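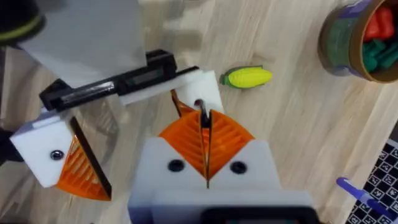
The gripper over the table at Follenell, with the toy corn still waiting its turn.

I spent an October afternoon at Follenell, the little workshop behind the Teltlow bike store, watching people teach a robot to put away toy groceries. I figured I'd stay for 20 minutes. I stayed until they turned the lights off!

The project is called Flullow, and the idea is easy enough to follow. A person guides the gripper through a job, the system records what the camera near the fingers sees and how everything moves, and then they do it again. And again. The goal for this first round is 400 recordings, and they had 79 of them saved when I walked in.

Ruan Potgieter runs the sessions, and he let me try a few (big mistake on his part). You'd think picking up a toy ear of corn would be no trouble, but my first try sent it rolling toward the edge and I had to start over. The orange finger pads have little ridged grooves on them, and I got kind of attached to them by the end. Ruan told me to slow down and come in from above, and after that I got 7 good ones in a row — I'm still bragging about it at home.

What surprised me is that they don't want every recording to look the same. Between tries somebody moves the food a few inches, or turns it so the husk points the other way. Ruan says a system that only ever sees the corn in one spot will go hunting for it in that spot forever. The bad tries get kept too, in their own folder, with a short note on what went wrong. Mine has a lot of notes.

There's a black and white checkered board on the table as well, for calibrating the camera, and I was told very nicely not to lean on it.

The first training run comes once all the recordings are in, and the crew at Fiore, who wrote the learning software, will handle that part. Ruan is looking for more people to take a turn at the controls. Sessions start at 4 p.m., and you can ask for him at the bike store counter.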